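Lab visit: an afternoon with the planning software at Deketti

I had been promising myself a trip to Deketti ever since April, when a friend of a friend passed on their newsletter, and I'm very glad I finally went (even if the bus takes 70 minutes and the last stretch is all uphill!). They gave us tea, found us lanyards and took us straight through to the shelves. 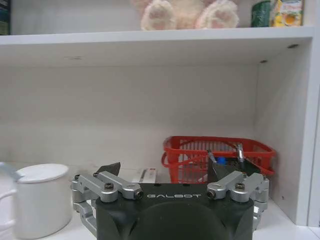
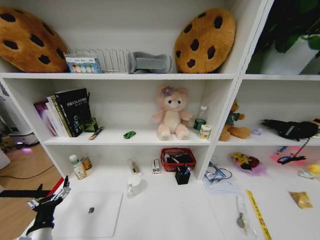 How it decides where to reach

The planner is called Jemoseck, and I could have listened to them talk about it all day. It takes a model of the shelves and everything on them, proposes 110 possible grasps for whatever has been asked for, and throws out any that would bring the wrist into a board or a side wall. What remains is ranked and shown on a monitor as coloured lines, and you can click on each one to see why it scored as it did. I asked about soft toys, and was told they are a headache for the perception side, as a plush bear can sit differently every time it's put back.

Fleltus, the replay tool

After a biscuit we moved on to Fleltus, which lets you wind a run back and try it again with 2 settings changed. Our group had around 10 minutes with it and I hogged the mouse, I'm afraid. The next visit is to Lacerda, for their talk on force control, and I've already put my name down.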